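Wooden Toys and the Families Who Made Them
Project report, Violeta Iturra

1. Why I chose this subject

My grandmother kept a box of old building blocks under the stairs, and I suppose this whole project began there, with me on the carpet (aged four or so) while she told me about the workshop in Istau where her uncle had learned to turn and paint them.

2. What I did

I spent a good part of the spring reading the Domínguez workshop ledgers, which run to 187 pages and are mostly in very faded ink! I also sent a questionnaire to 50 households in the town and had far kinder replies than I deserved.

3. What I found

In its best year the workshop sold nearly 800 sets, most of them before Christmas. Orders fell away once the shop in Tristard closed, and the last ledger simply stops one September. Many families still have their blocks, though, and still bring them out when children visit.
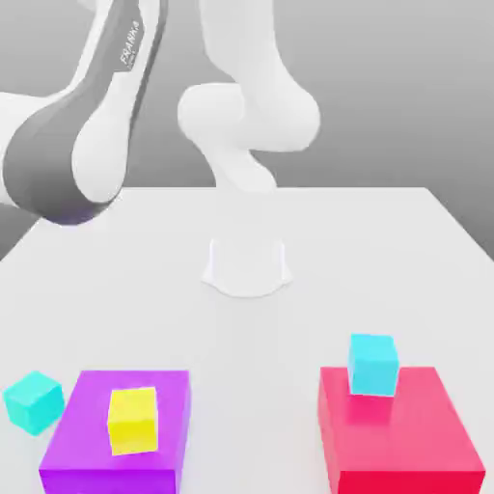 Figure 1. Coloured blocks on a white tabletop (computer rendering).

4. Still to do

I would dearly like to record the older residents talking about the painting room, and I have 9 letters left to transcribe.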